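4. Folding the team shirts

Of all the laundry we looked at, I expected the plain stuff to be boring and the sports shirts to be easy. I had it backwards. A bath towel has four corners and no opinions, but a basketball-style top in slippery-feeling fabric has a neck, two sleeves, side panels and a hem, and every one of them wants to be the edge you line up against. So this section is all about the red and white shirts, and I'm going to go slowly, as they took up far more of our notes than anything else in the basket!

We folded everything on a table covered in gray fabric. I had wanted a bare tabletop (my kitchen habit), but cloth on cloth grips a little, and the shirts stayed put much better once we switched.

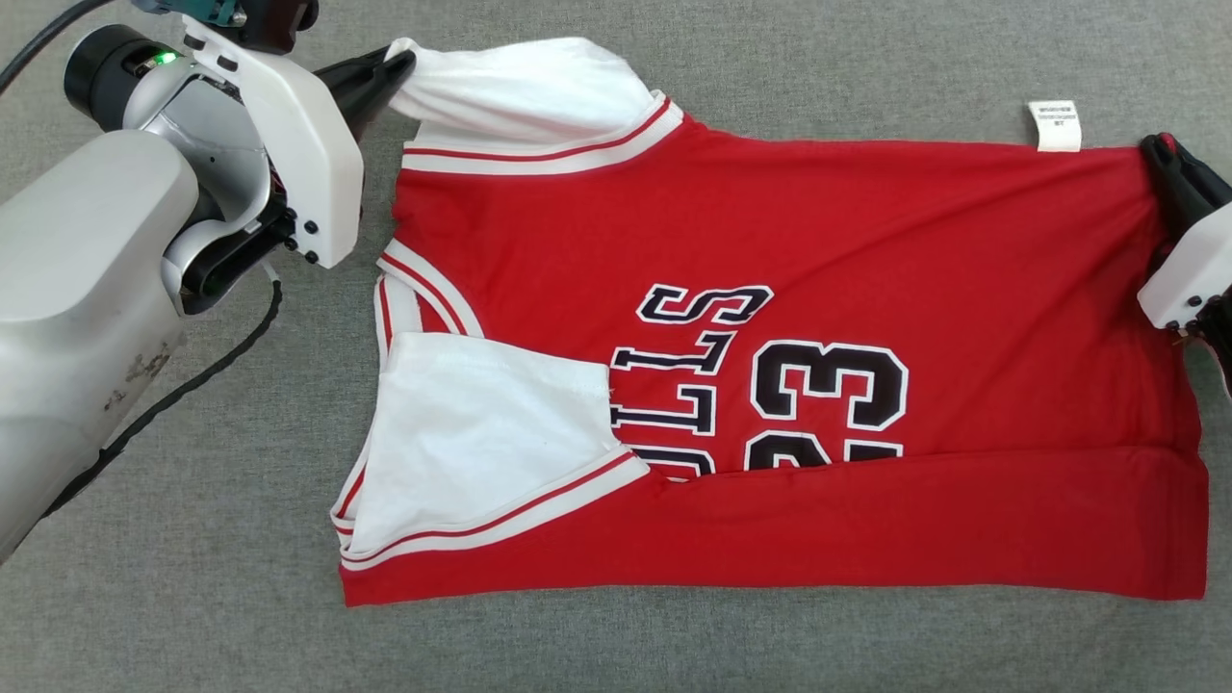 Kurniawati Harahap
Clasley Household Textiles Project
April 24, 2026

Figure 4. Red and white shirt, partly folded, with a white sleeve held at the corner.

Let me start with sleeves. In our log of 1,278 folds, the sleeve step is where the notes get longest and the handwriting gets worst. The usual home advice is to lay the shirt flat and tuck the sleeves in behind the body. Fine for cotton. With these shirts the sleeve is soft enough that it wrinkles as soon as you let go of it, and then you're smoothing the same spot over and over. What worked better for me was the Gurer fold, where you turn the shirt sideways first, bring one half over the other and only then worry about the sleeves – by that point they lie on top of each other and you can treat them as one piece.

The Storis fold goes the other way and starts from the hem. I like it less, though I'll admit it makes a nicer stack. It asks you to hold two points along one edge and pull until that edge is straight, and the rest of the cloth is supposed to follow. Sometimes it does. More often the edge in your hands looks great while the far side is still doing whatever it likes.
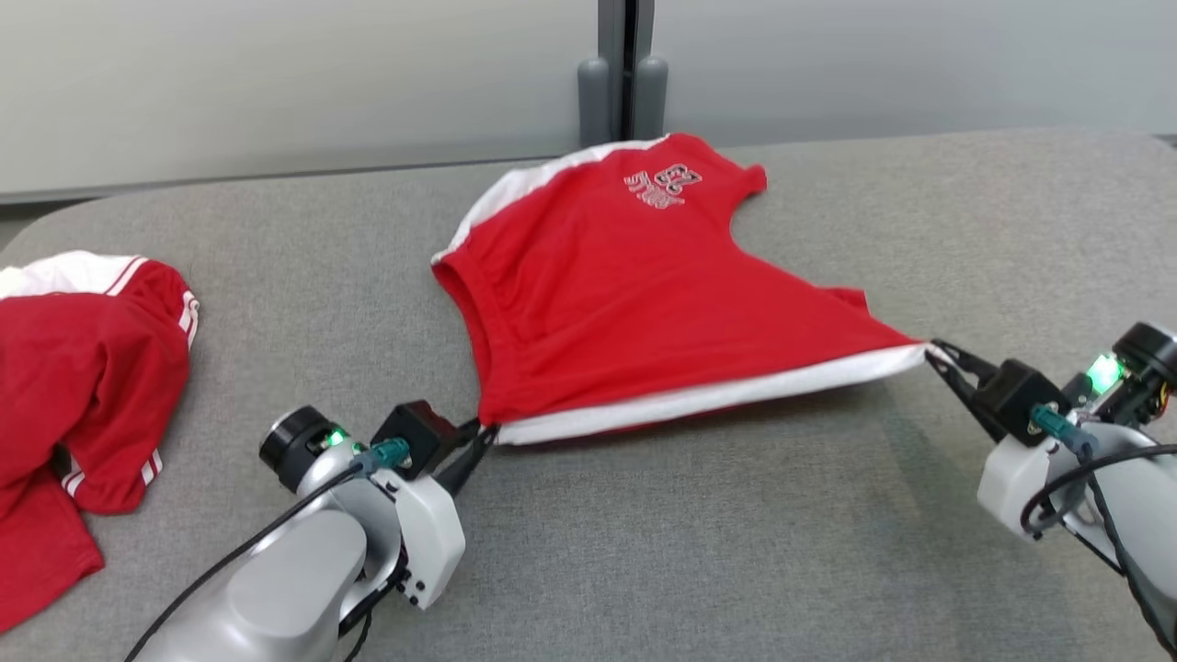
A white panel next to a red body helps a lot with this, by the way. The color change gives you a line to judge by, and I caught myself using it on nearly every fold, even when the method said to look at the hem. When a bit of the lower layer peeks out past the top one, red against white is very easy to spot. On our solid navy shirts I missed it all the time.

We gave each shirt 60 seconds and scored the result out of 10 on the Siregar scale (see section 2), with points off for uneven edges and visible layers. The best team shirt got a 9, and it was a Gurer fold. I tried the same shirt again in July with the Storis fold and couldn't match it, but my hands were out of practice by then, so I wouldn't lean on that too hard. Section 5 moves on to socks.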